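Zweiarm-Zelle für Textilien einrichten: Greifer, Kabel, Handgelenkkamera

Stand: 14. November 2018

Im Prospekt zum Wirard steht, die Zelle sei nach 20 Minuten betriebsbereit. Das mag für Holzklötze auf einer Tischplatte gelten. Für Stoff auf Polstern rechne ich mit 60, und auch das nur, wenn vorher niemand an den Kabeln war.

Was man braucht: Innensechskantschlüssel, Klettband, ein Mikrofasertuch, ein zerknittertes Kleidungsstück. Bitte kein gefaltetes Handtuch, damit sieht jede Einstellung gut aus.

1. Kabel prüfen

Arme stromlos machen und jeden Stecker am Greifermotor einzeln nachdrücken. Die dünnen Leitungen brauchen so viel Spiel, dass sie bei voller Drehung des Handgelenks nicht spannen. Zu lange Schlaufen bleiben dafür am Stoff hängen. Der Klettbandvorschlag aus der Redia-Anleitung hält nach meiner Erfahrung bis zum ersten Ärmel. Ich binde zweimal ab, vor und hinter dem Gelenk.

Einschalten. Grünes Licht an beiden Greifern heißt, dass Spannung anliegt. Über die Kalibrierung sagt es nichts, auch wenn das im Forum gern behauptet wird.

2. Andruck einstellen

Den linken Arm auf den Stoff absenken, den rechten offen daneben parken. 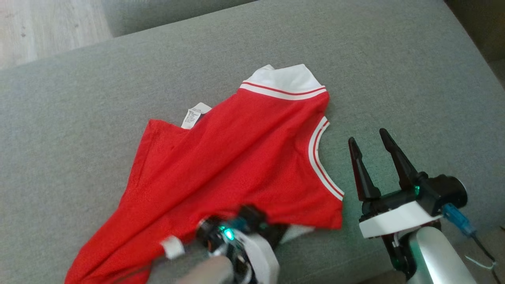
Die Werkseinstellung für den Andruck steht auf 1.000. Auf einer festen Platte ist das in Ordnung, ein Sitzkissen gibt nach, und der Regler drückt hinterher. Den Wert in kleinen Schritten senken, bis der Greifer den Stoff fasst, ohne den Bezug darunter mitzunehmen. Mit dünnem Netzgewebe anfangen, dann etwas Dickeres probieren. Wer nur mit einem Stoff testet, stellt später alles noch einmal ein.

Die automatische Anpassung von Lastitz lasse ich ausgeschaltet. Bei mir hat sie noch nie einen Wert gefunden, den ich behalten wollte.

3. Handgelenkkamera ausrichten

Linse abwischen, Halter lösen, Greifer ganz öffnen. Beide Fingerspitzen müssen im Bild sein, dazwischen genug freie Fläche, um eine Stoffkante zu erkennen. Dann den Halter festziehen und das Livebild noch einmal ansehen, beim Anziehen verdreht er sich gern.

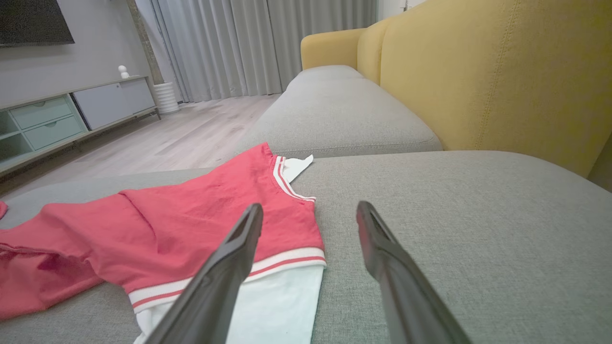
4. Testlauf

Mit halber Geschwindigkeit greifen, anheben, ablegen, und das Teil zwischendurch von Hand neu zerknüllen. Bei Fehler 2293 zuerst den Stecker am rechten Greifer ziehen und neu setzen. Das Handbuch empfiehlt den Tausch des Motors. Ich habe im Januar einen getauscht, der Fehler war danach immer noch da.

Werte notieren, am besten auf Papier. Das letzte Update hat meine gespeicherten Profile gelöscht.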